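Pramer Desktop 4, single-user license

I've been using Pramer since version 2, and I started selling it through this shop because people kept emailing me to ask where I got my copy. So now you can get it from me! It's a drawing program for small mechanical parts — brackets, housings, knobs, that sort of thing — and it runs on your own computer. You can pull the network cable out and it keeps working, which my old package would never do (it used to sulk and log me out in the middle of a sketch).

The license is $355 and covers one person on two machines. I have it on the big desktop in my office and on a laptop that goes everywhere with me. If you already own version 3, the upgrade is $230, and you'll need your old serial number, so dig that out before you order. Schools should write to me first, I can usually do better on the price.

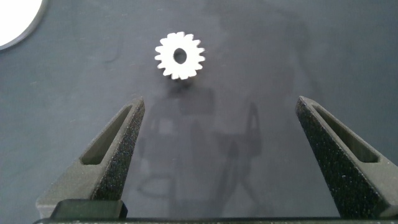

What's new in 4? The parts library is the big one for me. It comes with 1050 ready-made shapes now, and you can change the size of any of them without redrawing. The dimension tool finally remembers whether you like inches or millimeters. Export is a lot quicker too, and I've sent files over to Jidberg Slicer all spring without having to repair a single one.

A few things still bug me. The undo history stops at 20 steps and I run into that all the time. The help pages are thin — I'd suggest the Matić workbook if you like learning from paper, and I carry that too. And the dark theme makes the grid lines hard to see, so I leave it off.

You'll get a download link and a serial number by email, normally the same day. There's no box and no disc. If the link gives you trouble, just reply to the order email and I'll send another. I don't take returns once a serial has been activated, but there's a free trial on the order form, so please play with that first.

Page updated 3 May 2018

Related items
Pramer Desktop upgrade, version 3 to 4
Jidberg Slicer, home license
Matić Workbook for Pramer, spiral bound
Lemia File Converter
Lemia File Converter, five-seat pack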